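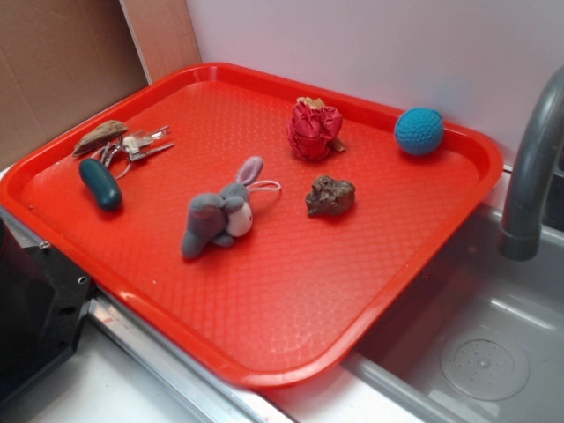 Avville, August

Tips for comparing grippers at the kitchen counter

I test small robot grippers at home, beside the sink, because it is the only counter with good light and a wall outlet that I can reach. In the past months I compared two grippers on the same arm, the Dadura two-finger and the softer one from Sascombe, and I made many mistakes which you can avoid. The tips are in no special order.

Put the objects in a tray. A tray with a raised rim keeps round things from rolling into the sink, and you can carry the whole test away when somebody wants to cook. Mine is red plastic with a pattern pressed into the floor. The pattern is useful for grip, but it shines under the lamp, and the camera does not like shine. If your camera loses small objects, move the lamp before you change any setting. I lost one whole evening in the software before I touched the lamp.

Think about the color also. A red flower on a red tray is a hard case, and I keep it for this reason, but do not begin with it. Begin with the blue crocheted ball. Every gripper I tried could pick the ball, so when the ball fails, you know that something is wrong with the setup and not with the fingers.

Choose objects that are different in the hand. Keys on a ring are thin and they lie flat, and the fingertips must come very low to get under them. A plush bunny gives way when you squeeze. A rough brown lump has no two sides the same. For the keys, the Dadura was clearly better, its tips are narrow. For the bunny I prefer the Sascombe, which closes slowly and does not push the toy away first.

Be careful with loops and rings. The bunny has a string loop, and if one finger goes through it, the gripper opens and the bunny stays hanging. I counted this as a failure in the beginning, then as a success, and my results became useless. Decide before the first run what is a success. My rule now: the object must be lifted, moved and released, and the fingers must come away clean.

Leave free space in the tray. With seven objects I keep one end mostly empty, so that the arm has a place to put things down. If you also want to test crowded picking, push a few things together at the other end, as a separate test with its own page in the notebook.

Set the closing force low and go up. On my controller, the Yu, the force is a number without unit, and the maximum is 500. I start at 55 for the soft toys. The keys needed 224 with the Dadura before they stopped slipping. These numbers will not be the same on your machine, but write yours down – you will forget them in two days, as I did.

Stand a piece of cardboard behind the tray. It is cheap, it is plain, and the camera has less to be confused about. Change it when it becomes soft from the steam.

About the sink: turn the faucet to the side where the arm does not travel, and do one slow run with the gripper empty. Check the path also at the height of the rim, not only above it. Dry the counter before you plug in anything, and keep the controller and its cables on the side away from the water.

Wipe the fingertips between objects. The lump leaves crumbs, and crumbs under a rubber pad change the grip for the next object. A cloth slightly wet is enough – no soap, it makes the pads slippery.

My notebook is now at run 3253, both grippers together. For a kitchen where the objects change every day I would keep the Sascombe on the arm, and have the Dadura in the drawer for keys, coins and other flat things. Changing them takes four screws. Put the screws in a cup, far from the drain.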